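Ostier Recorder Setup Guide
Section 4: Recording Demonstrations in the Simulator

Revised 6 December 2021. Replaces the November draft.

Before you start

You need a working Ostier install, a paired hand controller, and at least 2 GB of free space on the recording drive. Finish Section 3 (pairing and calibration) first. If the controller was paired on another workstation, pair it again on this one.

Recordings made with the default task file go into the Treltwood set. To record for a different set, change the task file before step 1. The set name is written into every episode and cannot be edited later from the recorder.

4.1 Start a session

1. Open the recorder and choose New Session.
2. Enter your operator name as it appears in your account. Do not use initials.
3. Load the task file. The default is cube_pick.
4. Set the episode limit to 2000 steps. Longer episodes are split when they are saved, and the training loader skips split episodes.
5. Leave Random Start turned on. The cube and the arm are placed differently at the start of each episode.
6. Press Connect. The status line should read READY.

Note: If the status line stays on WAITING, close any other program that uses port 2169 and press Connect again.

4.2 Record an episode

1. Hold the controller still and press Record. Wait for the tone.
2. Move the gripper over the cube. Keep the fingers open until you are in position.
3. Lower the gripper at a steady speed. Small corrections are fine and should be left in.
4. Squeeze the trigger slowly until both fingers are against the cube.
5. Lift straight up, then carry the cube to the target.
6. Open the fingers, back away, and press Stop.
7. Mark the episode Keep, Fail, or Discard.

Use Fail when you tried the task and missed it. Failed attempts are stored separately and are still useful. Use Discard only for false starts, lost tracking, or a recording you stopped by accident.

Caution: Do not pause in the middle of an episode to adjust your grip on the controller. The recorder keeps running, and the learner will copy the pause.

4.3 Check the camera view

The gripper view is stored with every episode, together with joint positions and trigger value. Check it once per session, after your first grasp.

1. Select the first episode in the list and choose Replay.
2. Step forward until the fingers are closed on the cube.
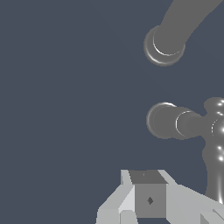
3. Confirm that the replay moves smoothly from one step to the next. If it jumps, lower the render quality one level and record the episode again.
4. Confirm that the trigger trace rises at the same step where the fingers close. A late trace means the controller clock has drifted — unpair it and repeat Section 3.

The plain background is the default for cube_pick. Backgrounds are varied later, when the set is prepared for training, so leave this setting alone.

4.4 End the session

1. Choose Finish and wait for the upload bar to clear.
2. Write down the session number in the shared log.
3. Switch off the controller and put it on the charger.

If the upload fails with code 2549, the session is still saved on the recording drive. Do not record it again. Send the session number to Stamatia Pappas at the Zirnach office, who can restart the upload from there.

Continue to Section 5 for reviewing and relabeling saved episodes.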